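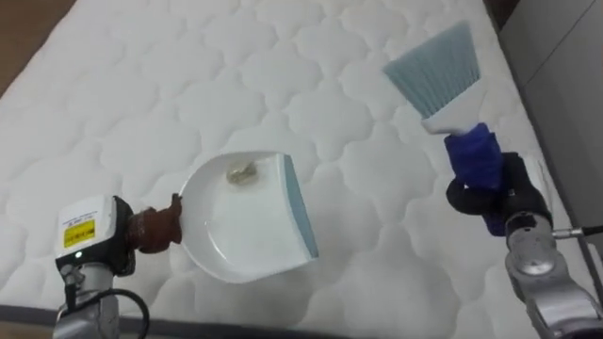
Dustpan and brush, two arms, one bare mattress. The clump in the pan is the prize.

Can It Do the Chores Yet? The January gallery

Every winter the Dostton household robotics group asks the same question, and every winter the answer is "sort of, if you move the cat". We have put one picture up this time, with notes, for those who keep writing in to ask when they can throw away the mop.

The job on show is clearing bits off a bed, which most people do with the flat of the hand and a guilty look at the carpet. A machine has to do it properly. One arm keeps the pan level, the other minds the brush, and both must remember that a quilted top is all hills and valleys. Crumbs love a valley.

Note the handle of the brush, with its dark blue sleeve. Human hands get a thin bit of plastic and are expected to cope. Note also the soft blue lip on the pan, there to meet the surface politely. On a kitchen floor it does. On padding, the padding has its own ideas.

How the rest of the list is going

Sweeping a bed: 3 out of 10 from our panel, who are harsh, and who were asked to mark it against their own mothers.

Folding towels: very good towels. Please allow the afternoon.

Loading the dishwasher: correct by the manual, which is more than can be said for anyone in my house. Mugs only at present.

Restocking shelves: the Mizuno trial in the shop at Zarkwood put out 343 tins in one night shift, labels facing front. A teenager with headphones would have done 2000 and faced half of them backwards. The manager says she is torn.

Watering plants: the Flostar unit waters whatever it is pointed at. Point it with care.

Finding the other sock: no entries received.

So, can they do it yet? Some of it, slowly, with somebody standing by holding a cup of tea. I would let one sweep my mattress tomorrow. I would also want to be in the room, and I'd probably do the corners myself.

More pictures when the ironing trial is over, assuming we still have a board.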